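Gripper budgeting

Gripper budgeting is the part of planning an automation project that deals with end-of-arm tooling: the fingers, jaws, suction cups, mounts and spares that touch the goods. The term is also used for hand-held gripper tools, which a person carries to record how a task is done before any arm is bought. It is usually treated as a small line under the cost of the arm, a habit that has drawn a fair amount of criticism from buyers who later had to pay for it.

Scope

A gripper budget normally covers the purchase price, the mounting parts, replacement fingers, cabling, a controller where one is needed, and the labour of fitting and adjusting. Freight and duty are often left out of quotations. So is training. Şengül Sezer, whose buying notes for the kitchenware wholesaler Saraç are widely passed around in the trade, puts the labour line first and refuses to look at the hardware price until it has been filled in.

There is no agreed boundary between gripper costs and general project costs. Suppliers tend to draw it wherever it makes their own share look modest.

History at Saraç

Saraç planned its first packing cell with 4 grippers and a single set of fingers for each. The supplier, Troltmont, described the fingers as lasting "the life of the cell", without stating how long the cell was expected to live. By October the company had placed 7 separate orders for replacement fingers, none of them in the original plan. Troltmont blamed handling, Saraç blamed the fingers, and the written record doesn't settle the matter.

The second plan, drawn up by Erdal Karaca, dropped the arm altogether for its first stage. Staff were to use hand-held grippers on ordinary household goods, and the recordings would be used to decide what sort of arm and jaw to buy. Karaca's case was that a hand tool is cheap to replace and needs no fencing. His critics replied that the hours spent using it were not cheap and had been entered in the budget as nothing at all.

Common costing methods

The fixed share method sets tooling at a flat percentage of the arm price. It is quick, and it has little else going for it, as the price of an arm says very little about how awkward the goods are.

The item list method starts from the objects to be handled. Each is written down with its size, weight and surface, and a finger type is chosen for each group. Vaida Rimkutė's version, used at the Zesudon trial site, allows 2 spare sets per finger type and a further sum for objects that were missed. Rimkutė has said the missed objects always cost more than the listed ones, though she has published no figures.

The trial method pays for a short period of real handling before the main order. Its weakness is the choice of test goods. A supplier allowed to pick them will bring rigid boxes in matching colours, and the result will be a very good score on rigid boxes.

Tableware and wire goods

Drinkware kept in open wire baskets is a frequent sticking point in quotations. A cup may be simple enough to grip when it stands alone on a table, but a basket rim limits the angle from which the fingers can come in, and two cups of different heights side by side leave less room again.
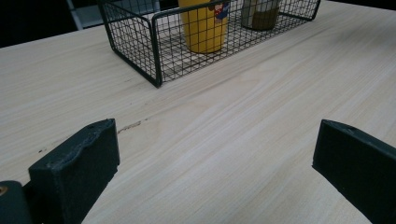

Most price lists ignore this and quote by weight, so a light cup in a basket is charged as an easy item. İlker Oral, who reviewed 11 quotations for the co-operative buyer Kurden, found none that asked how the goods would be presented to the gripper. Several asked for the colour of the company logo.

Oral's review recommends that buyers write the container into the item list along with its contents, and that they refuse any acceptance test carried out on loose goods if the goods will arrive in baskets. Troltmont disputes this and says its standard fingers are suited to "typical retail presentation". The phrase isn't defined in its brochure.

Criticism

Hüsnü Karabulut has argued that the whole exercise gives a false sense of precision. In his view the spares and labour lines are guesses, and adding them up neatly doesn't make them less so. He favours a plain reserve, held back from the arm budget and released only after the first stage has been reviewed. Supporters of itemised budgets accept that the early numbers are weak but say a reserve with no list behind it tends to be the first thing cut.

See also: end-of-arm tooling; acceptance testing; spare parts planning; total cost of ownership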